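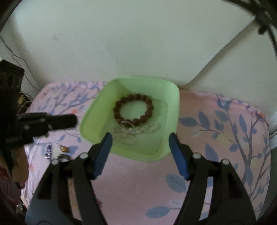
*浅绿色盒子里的珠串*

# Illodero 地下储藏间被撬，有没有邻居一起去补报案

版块：社区治安 / 邻里互助

---

**楼主 · 北坡晾衣绳**

先说情况。我住 Illodero 北边那排，昨天早上七点多下去拿自行车，看到储藏间走廊的灯全关着，开灯以后发现靠坡道那一侧的门有好几扇是虚掩的。我自己那间的锁芯被拧断了，门框边上有撬痕。

丢的东西：折叠自行车一辆，电钻一套，还有一箱冬天的靴子。靴子我到现在也没想通，都是旧的，鞋码也不大。

当时打了警察的非紧急电话，接线的人问有没有人受伤，人是不是还在现场，我说都没有，他就让我去网上填表，填完给了一个案件编号。下午有一位女警来看了不到十分钟，拍了门框，问走廊有没有摄像头。我说坡道口有一个，物业装的，Wavetti 那个牌子。她让我转告物业把录像保留下来，不要覆盖。

现在的问题是，我旁边几间也被开了，但是门上没有名字，物业那边说不方便给我联系方式。所以发帖问一下：坡道这一侧的邻居，请下去看一眼自己的储藏间。如果被撬了，麻烦也去报一个案，并且在表格里注明是同一个晚上、同一条走廊。女警说分开报没关系，她们会合并，但是要有人报才行。

另外有谁知道坡道门最近是不是一直关不严？

---

**2 楼 · 老陈修表**

坡道门关不严至少从入春就开始了。闭门器漏油，门走到最后一截就停住，要用手推一下才会扣上。我跟物业说过，说完来了个人，把螺丝紧了紧，过了几天又一样。

我那间在电梯另一边，刚去看了，没事。

---

**3 楼 · 三文鱼便当**

我的也被撬了！！看到帖子才下去看的，平时一个月也不下去一次。锁芯直接没了，地上有碎屑。里面的东西被翻过，行李箱都打开了，露营的炉子不见了，婴儿车还在。

请问表格在哪里填，是市警局的网站还是州的？

---

**4 楼 · 楼主 · 北坡晾衣绳**

回 3 楼：市警局的网站，选“财产类”，再选“住宅附属建筑”。不要选“入室”，选了入室会跳出一大堆问题，问你当时在不在家、嫌疑人从哪个房间进来，填到最后还会提示你打电话。我第一遍就是这样白填的。

需要准备的东西：物品的购买时间和大概价钱，有序列号的填序列号。自行车的车架号在五通下面，如果以前拍过照会有用，我没拍过，最后是去翻卖家的邮件找到的。

---

**5 楼 · juju_west**

想泼点冷水。前年我车窗被砸，也是填表，拿编号，然后就没有然后了。收到一封信说线索不足，暂停调查。编号唯一的用处就是给保险公司。

报肯定要报，别指望东西能回来就行。

---

**6 楼 · 铁路桥下**

不太同意楼上。报不报影响的是这一片的统计。警局排夜间巡逻是看报案地点的，大家都觉得没用不报，地图上这里就是一片干净，当然没有车来。

我们那条街去年垃圾房着火之后，连着有几户补报了之前的小事情，后来晚上确实能看到巡逻车开过。是不是因为这个我不敢说，时间上是对得上的。

---

**7 楼 · juju_west**

时间上对得上的事情很多。那段时间隔壁在修路，交警车天天在。

---

**8 楼 · 铁路桥下**

修路是后面的事，巡逻车是夜里来的，修路是白天。这个我住在那里我清楚。

---

**9 楼 · 三文鱼便当**

填好了，谢谢楼主。“嫌疑人描述”那一栏我写的不详，应该没关系吧？

---

**10 楼 · 楼主 · 北坡晾衣绳**

没关系，我也是写不详。没看到就不要写。

---

**11 楼 · 小满过后**

我来说个可能有用的。我那天晚上下班晚，凌晨 1 点半左右把车开进坡道，坡道门是开着的，用一块折起来的硬纸板垫着。我以为是有人搬家，还下车把纸板踢开了，等门合上才走。没有看到人，没有听到声音，储藏间走廊那边是黑的。

这个要不要跟警察说？我自己没有丢东西。

---

**12 楼 · 楼主 · 北坡晾衣绳**

要说，请一定说。女警问的就是大概几点。可以打非紧急电话报我的案件编号，我私信发你。纸板还在吗？

---

**13 楼 · 小满过后**

不在了，早上保洁收过一次。我当时用脚踢的，没有弯腰看上面印的什么。

私信收到了，中午打。

---

**14 楼 · 老陈修表**

门是垫着的，那就不只是闭门器的问题了。不过闭门器要是好的，门会有力道往回压，纸板垫不太住。

---

**15 楼 · 水塔旁**

有人在业主群里发了截图，说是 Wavetti 后台导出来的，一个穿连帽衫的人推着自行车上坡道。底下已经有人说认得，是后面那栋合租的小伙子。麻烦大家先不要传。

第一，截图右上角的时间是傍晚，跟小满说的凌晨对不上。第二，推自行车上坡道的人每天都有，我也每天推。第三，没有定论就把人家脸发到几百人的群里，出了错是要负责的。

---

**16 楼 · 三文鱼便当**

可是那辆车看起来跟楼主的很像啊，也是折叠的。东西丢的是我们，为什么不能发？警察一个星期都不一定看录像。

---

**17 楼 · 水塔旁**

像不像让楼主自己看。要发也是发给警察。

---

**18 楼 · 楼主 · 北坡晾衣绳**

我看了截图，不是我的车。我的车后架是拆掉的，截图里有后架，前轮也比我的大一圈。我已经在群里说明了，也请发图的邻居撤回。他过了撤回时间，就请群主删了，但是已经有人转出去。

那位合租的邻居如果看到这里，我替群里说声抱歉。我没有发图，但帖子是我开的。

---

**19 楼 · 三文鱼便当**

好吧，那是我急了。我在群里跟过一句，已经删掉。

---

**20 楼 · 骑车上学的爸爸**

坡道那个摄像头能看到什么？我记得它对着的是垃圾房。

---

**21 楼 · 老陈修表**

原来对着门，换垃圾桶的时候有人投诉乱扔大件，就把它转过去了。转过去以后只能拍到坡道上半截。所以从里面那道门进走廊是拍不到的。

---

**22 楼 · 铁路桥下**

本地小报登了，我在 Nikzad 超市门口拿的免费那份，网上也有，原文是英文，我把网页译过来贴在下面，方便家里老人看。

>
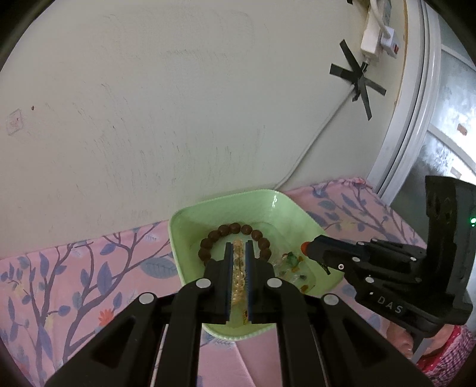
>
> Hamidreza Jalali
>
> **储藏间遭撬，警方呼吁北区住户核查财物**
>
> 北区 Illodero 住宅区的地下储藏间在夜间遭人撬开，多户财物失窃。警方表示，目前已收到数份网上报案，仍有储藏间的使用人尚未取得联系。
>
> 据受理此案的警员介绍，进入者可能经由地下车库的坡道门到达储藏间走廊，走廊照明当时处于关闭状态。被打开的储藏间均使用同一种老式锁芯。没有人员受伤，也没有住户在夜间听到异常响动。
>
> 失窃物品包括自行车、电动工具和户外用品。警方提醒住户，若在二手交易网站上看到疑似自己的物品，不要自行与卖家约见，应保存页面并联系警方。
>
> 一位不愿具名的住户对本报表示，坡道门损坏已久，住户多次要求维修。物业管理方在电话中答复称，维修已列入计划，具体时间未定，对于门损坏的时长不作评论。
>
> 管理方同时确认，坡道监控录像已按警方要求保存。
>
> 警方希望在当晚 11 时至次日早晨 6 时之间经过该车库的驾车人提供行车记录仪画面。线索可拨打非紧急电话或在网站提交，可以匿名。

---

**23 楼 · juju_west**

“已列入计划，具体时间未定”。

---

**24 楼 · 老陈修表**

不具名的住户不是我，先声明。

---

**25 楼 · 水塔旁**

报道里有一处要注意，“均使用同一种老式锁芯”。我去看了，电梯这侧前几年翻新的时候换过一批，坡道那侧没换。所以没被撬的不一定是运气好。坡道那侧还没换的，无论这次有没有丢东西，都可以考虑换了。

---

**26 楼 · 三文鱼便当**

换锁找谁？我问了一家，上门开口就要 200，还不含锁芯，说地下室要加钱。

---

**27 楼 · 骑车上学的爸爸**

我找的 Stilex，连锁芯带上门一共 165，开了发票。师傅带了几种，我选的是中间那档，防钻的。从进门到装完没用多久，旧的锁芯他要带走，我留下来了，想着警察可能要看。

提醒一下，网上搜出来排在最前面的那几个广告位都是中介，接了电话再转给不知道哪里的师傅。Stilex 有门店，在邮局那条路上，可以直接走进去问。

---

**28 楼 · juju_west**

锁芯再好，那种木门框一撬就开。花这个钱不如把值钱的东西搬上楼。我储藏间里现在只放轮胎和圣诞树，谁要谁拿走。

---

**29 楼 · 骑车上学的爸爸**

楼主那间锁芯是拧断的，3 楼那间锁芯是整个没了，门框都没坏到哪里去。说明人家是冲着锁芯下手的，撬门框响声大。换锁芯有没有用不能说百分之百，但是这次就是锁芯的问题。

---

**30 楼 · juju_west**

楼主说门框边上有撬痕。

---

**31 楼 · 楼主 · 北坡晾衣绳**

两位都没说错。门框有撬痕，很浅，像是试了一下没继续。最后是从锁芯进去的。女警也是这么看的，她说试过门框，嫌费事，就换了办法。

木门框的问题也存在。Stilex 师傅有没有说可以加护板？

---

**32 楼 · 骑车上学的爸爸**

说了，门框那一侧可以加一条钢的扣板，但是门框算公共部分，要物业同意才能打孔。锁芯是自己的，随便换。我已经写邮件问物业了，没有回。

---

**33 楼 · 小满过后**

中午打过电话了。等了挺久，接通以后很顺利，记了时间、车的位置、纸板的样子。问我有没有行车记录仪，我有，但是熄火就停，能拍到的就是开进坡道那一段。回家拷出来看了，能看到门是开着的，纸板在门脚下，拍到一个角。已经上传到他们发来的链接。

顺便更正，我说凌晨 1 点半，记录仪上是 1 点 44 分。记录仪的时钟准不准我对过手机，没有差。

---

**34 楼 · 楼主 · 北坡晾衣绳**

非常感谢。这个比什么都有用。

---

**35 楼 · 铁路桥下**

那就是说小满把门关上的时候，人有可能还在里面。

---

**36 楼 · 小满过后**

你别吓我。

---

**37 楼 · 水塔旁**

从里面出来按一下按钮就行，关了门也不影响出去。也可能早就走了。这个猜不出来，不要猜了。

以后大家遇到坡道门被东西垫着，我建议不要自己下车处理，先把车开走，再打电话。尤其是半夜一个人的时候。

---

**38 楼 · 老陈修表**

不下车怎么关门？一直开着到天亮？我觉得踢开是对的。

---

**39 楼 · 水塔旁**

门开着丢的是东西。我还是这个意见。

---

**40 楼 · 橘猫代班**

潜水很久，上来问一个保险的问题。我的储藏间也在坡道那侧，丢了两幅雪板。家庭财产险的条款写的是“住宅及其封闭附属空间”，储藏间算不算？客服第一次说算，第二次换了个人说要看有没有单独上锁。

---

**41 楼 · 骑车上学的爸爸**

一般是算的，前提是上锁，并且有被破坏的痕迹。所以锁芯要留着，照片要拍。自行车要另外看，有的公司要求自行车在储藏间里也要锁在固定物上，光锁门不算。

---

**42 楼 · 楼主 · 北坡晾衣绳**

我就是卡在自行车这条。我的车靠墙放的，没有锁。保险公司今天回信，电钻和靴子可以理赔，自行车不赔。自付额扣掉以后剩不了多少。

给还没填理赔的邻居提个醒，先看清楚自己的条款再打电话，电话里说的话他们都会记下来。问你什么答什么，照实说。

---

**43 楼 · 橘猫代班**

谢谢两位。锁芯还插在门上，断的那半截在地上，我都拍了也收起来了。

另外我补报了案，编号跟楼主的连不上，写了“同一条走廊”。过了一会儿收到短信说已并案。所以并案是真的会并的。

---

**44 楼 · juju_west**

并案归并案。

不过我也承认这次动作比我那次快。

---

**45 楼 · 物业_前台（认证）**

各位住户好，关于坡道门，说明如下。

闭门器已经订货，到货后安排更换，预计 June 内完成。更换之前，每晚由值班人员检查一次坡道门是否关闭。走廊照明将改为感应式，不再使用墙上开关。坡道摄像头的方向会重新调整，垃圾房另行安装。

储藏间门框加装扣板的申请，请发邮件并注明门牌，由我们统一答复，请不要自行打孔。

关于储藏间使用人的联系方式，因为隐私原因不能提供给其他住户，但我们已经给坡道一侧的每一户寄了信。

---

**46 楼 · 老陈修表**

每晚检查一次，是几点？

---

**47 楼 · 物业_前台（认证）**

晚上 10 点前后。

---

**48 楼 · 老陈修表**

小满看到门垫着是凌晨。10 点检查完，人 11 点来垫纸板，有什么用？能不能改成两次，或者晚一点？

---

**49 楼 · 物业_前台（认证）**

已记录，会向上反映。

---

**50 楼 · 铁路桥下**

感应灯这个我支持。现在那个开关在走廊尽头，进门要摸黑走一段，我妈每次都是打手电下去的。

---

**51 楼 · 骑车上学的爸爸**

感应灯麻烦把时间设长一点。别的小区装过，人站在储藏间里翻东西，灯就灭了，要出来挥手。

---

**52 楼 · 三文鱼便当**

我在二手网站上看到一个炉子，跟我的一模一样，连旁边那个磕掉漆的地方都像。卖家地址写的是邻市，说可以晚上面交。我该不该去？

---

**53 楼 · 水塔旁**

不要去。页面存下来，连网址、卖家名、发布时间一起，发到你的案件编号下面。

---

**54 楼 · 三文鱼便当**

我就想问问他从哪里来的，约在 Nikzad 门口，人多的地方，带我老公一起去。

---

**55 楼 · 水塔旁**

你问了，他把帖子一删，什么都没有了。万一他也是从别人手里买的，你们在超市门口吵起来，最后还要你解释。报道里写得很清楚，警方自己就说不要约见。

---

**56 楼 · 铁路桥下**

这次我跟水塔一样。先存页面。

---

**57 楼 · juju_west**

我反而觉得可以先装成普通买家问一句“还在吗，有没有包装盒”，看他怎么回答，不约见面。光存页面交上去，等警察回你，炉子早卖了。

---

**58 楼 · 水塔旁**

问一句他也会警觉。不过这个我没那么坚持，不见面就行。

---

**59 楼 · 三文鱼便当**

先存了，发过去了。没有问卖家。等消息。

---

**60 楼 · 楼主 · 北坡晾衣绳**

整理一下，方便后面来的人，不用从头翻：

- 坡道一侧的储藏间，请自己下去看，物业的信可能还没到。
- 报案走市警局网站，选“财产类”→“住宅附属建筑”，备注里写同一晚、同一条走廊，会并案。
- 断掉的锁芯和碎片留着，先拍照再动。
- 夜里 11 点到早上 6 点之间进出过车库、有行车记录仪的，请上传，哪怕觉得什么都没拍到。
- 群里和帖子里不要发人脸截图，直接给警察。
- 换锁之前问清楚总价，上门费和锁芯是不是分开算。
- 在二手网站看到像自己的东西，存页面，不约见。

有错的请跟帖指出，我改。

---

**61 楼 · 橘猫代班**

可以加一条，信箱。我们那排有人的信箱也被拉开过，不知道是不是同一晚。我的信箱门是歪的，里面只有广告，所以一直没在意。

---

**62 楼 · 楼主 · 北坡晾衣绳**

信箱是哪一组？靠大门还是靠坡道？

---

**63 楼 · 橘猫代班**

靠坡道，最下面那一行。

---

**64 楼 · 老陈修表**

最下面那行歪了很久了，是小孩踢球踢的，我看着踢的。跟这个没关系。

---

**65 楼 · 橘猫代班**

那算了，不加。

---

**66 楼 · 新搬来的二楼**

刚搬来，信收到了，想问问我那间在走廊最里面，门上挂的是自己买的挂锁，没有锁芯，没有被动过。是挂锁反而安全吗？

---

**67 楼 · 骑车上学的爸爸**

不好说。可能是最里面他没走到，也可能看到挂锁要用别的工具。便宜的挂锁用断线钳一下就开了。锁梁粗一点、露出来的部分短一点的会好些。

---

**68 楼 · juju_west**

也可能从门缝里看你里面是空的。

---

**69 楼 · 新搬来的二楼**

里面确实是空的，只有前面住户留下的一块地毯。

---

**70 楼 · 小满过后**

更新一下，警察下午给我回了电话，问能不能认出纸板是哪种箱子。我说记录仪只拍到一个角，他说他看过了，再确认一下。还问我那天坡道外面有没有停着不熟的车，我说路边一直停满，分不出来。

他说如果有谁住在临坡道那面，窗台或者阳台上有朝外的摄像头，也可以提供。我家不朝那边。

---

**71 楼 · 三文鱼便当**

炉子的事也有回音，说收到了，会联系网站要卖家资料，让我不要跟卖家接触。页面现在还在，没下架。

---

**72 楼 · 楼主 · 北坡晾衣绳**

收到，两条都加到 60 楼了。临坡道那面有朝外摄像头的邻居，可以私信我要案件编号，也可以直接打非紧急电话。

坡道门今天下班的时候我试了，还是要推一下。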